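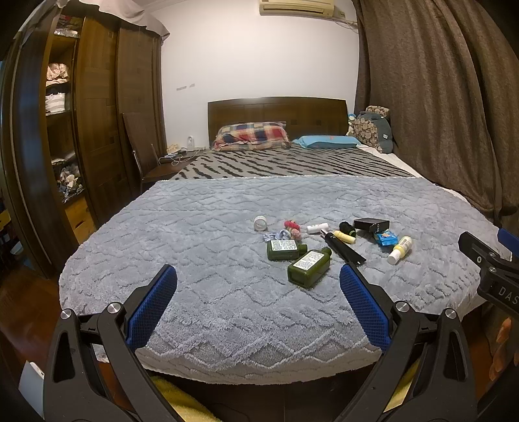

Yaowalak Nilsuwan wanted to know, before I'd even got my coat off, why we bother with the hand-held gripper at all when there's a perfectly good leader arm in the lab and you can sit down to use it. Fair question, and it's most of what this week is about, so I'll start there and get to the admin at the end.

With the leader arm you move a small copy and the big arm follows. Everything you record is something the robot has just done, so you know it can reach, you know the joints are happy, and the log has the real motor positions in it. Lovely. The trouble is that you're slow. I've been doing it for years and I still fumble a bottle lying on its side, because I can't feel when the pads have touched it. And the arm is bolted to a bench, so every demonstration you collect has the same bench in it.

With the hand-held one you take the jaws to wherever the stuff is. A bed with tape, a scrunchie, bottles and a snack wrapper all over a fuzzy blanket is a much nastier problem than three wooden blocks on a table, and you can have a go at it in somebody's bedroom. You feel the contact through your own fingers too, so people pick it up quickly. What you lose is any promise that the robot could have followed you. Your wrist does things at the edge of the bed that our arm simply can't, and some of your best-looking recordings will get thrown out for it.

(Third option, pushing the arm about by its own wrist, we did in February. Look back at those notes. It comes up in the written paper every year and people always muddle it with remote control.)

Some things I said out loud and didn't put on the board:

Soft surfaces. A blanket gives when you press on it, so the height of an object isn't a fixed number any more. Come in from above and the jaw tips push the pile down, the bottle rolls towards you, and you chase it. I come in low and a bit sideways. Try both and see which you can repeat — repeating it is the bit that matters for training.

Thin and crumpled things. Wrappers and little cloths have no obvious place to grab. Pick a rule for yourself (I go for the highest fold) and stick with it for the whole set. If half your demonstrations grab the corner and half grab the middle, the policy may well split the difference and close on nothing.

Order. If you always clear left to right, the model learns left to right. Mix it up. Mess the pile up again between runs as well, and I mean properly, with both hands.

Hesitating. Please don't hover! If you stop in mid-air to think, the robot learns to stop in mid-air. Decide first, then start recording.

Now the coursework. Each pair hands in 200 demonstrations, one object picked and placed per recording. Last year's group ended up with 3,219 between them, and after the reachability check we kept a bit over 2,000, so don't take it personally when yours shrink. The checking script is in the Drimenano folder. Run it every evening you collect, not the night before.

Reading is the Gkikas chapter on retargeting, up to page 66. You can skip the derivation in the middle, I always do.

Pairs who'd prefer remote control can book the leader arm in the Clakelport room, mornings only. Same 200, same deadline, and bring a cushion for the chair.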